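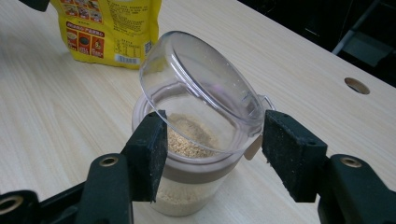
粉の入った容器を一件と数えるなら、蓋が開いていたか閉じていたかまで書式に残さなければ後で比較できない、というのがKhouryからの指摘であった。把持作業の記録基準をめぐる意見交換で受け取ったもので、筆者はこれに大筋で同意する。ただし、欄を一つ増やせば足りるとは考えていない。

ホーム 論説 規格・基準 安全 バックナンバー お問い合わせ

現行の記録基準の多くは、対象物を品名と外形寸法で分類する。剛体の部品を扱う工程から引き継いだ方式であり、ボルトや治具であれば支障はない。食品の粉体を透明な樹脂容器に入れて扱う場合、この分類は粗すぎる。蓋が開いた容器と閉じた容器では、許容できる傾斜角も、把持力の上限も、失敗の定義も異なる。閉じた容器を10度傾けても中身は外に出ない。開いた容器で同じことをすれば、充填量によってはこぼれる。両者を同じ品名で集計した成功率は、数字としては計算できるが、基準の根拠には使えない。

Wernanceが公開している作業手順書の初版では、3,386件の把持記録のうち、開閉状態を後から判別できたものは2,076件であった。残りは品名と結果のみが記入されていた。手順書の改訂案はこれを記入漏れとして扱い、作業者への再教育を求めている。筆者は原因の捉え方が違うと考える。初版の書式には開閉状態の欄がなく、判別できた分は備考欄に自発的に書かれたものである。書式の欠陥を教育で補う案は、次の改訂まで同じ欠落を生む。

提案は以下のとおりである。

第一に、容器類の記録では、蓋の状態、充填量の区分、把持位置の高さを必須項目とする。充填量は質量で測る必要はない。四分の一刻みの目視区分で十分であり、それ以上の精度を求めると記入が遅れ、かえって欠測が増える。把持位置は容器の底からの高さとし、蝶番や取っ手などの突起に指が接触する場合はその旨を付記する。突起への接触は、荷重の方向によって蓋の動きにつながる可能性がある。

第二に、把持指の表面状態を点検項目に加える。粉体を扱う現場では指のパッドに粉が付着しうる。摩擦係数が変われば、同じ把持力の記録でも意味が変わる。Gulbyの運用では300回の把持ごとに清拭することになっているが、この間隔は樹脂部品の工程で決めた値であり、粉体への適用根拠は示されていない。回数だけで決めず、対象物を粉体に切り替えた時点と終えた時点でも点検すべきである。清拭の前後で試験片を一度ずつ把持し、滑りの有無を残しておけば、間隔の妥当性を後から検討できる。

第三に、手持ち式の把持具で取得した記録と、固定式アームで取得した記録を区別する。人の手で保持した把持具は、手首の微小な補正を含む。その記録から導いた傾斜角の許容値を固定式にそのまま移すことは避けるべきである。Grestportで昨年6月に行われた検討会でもこの点は議題に上がったが、議事録には「運用で対応」とあるのみで、担当も期限も決まっていない。

必須項目の追加には反対意見もある。一件あたりの記入時間が延び、2,000件近い月間目標を維持できないという主張である。目標件数を下げればよい、というのが筆者の立場である。条件の不明な記録は、再解析の段階で除外される。除外される記録を目標に含めて管理することに、技術上の意味はない。

既存記録の扱いについては、遡って推定値を埋めることに反対する。判別できない欄は「不明」とし、空欄と区別する。改訂版の施行前に取得した記録には版番号を付し、新旧を混ぜて集計する場合は内訳を併記する。

(2019年1月4日)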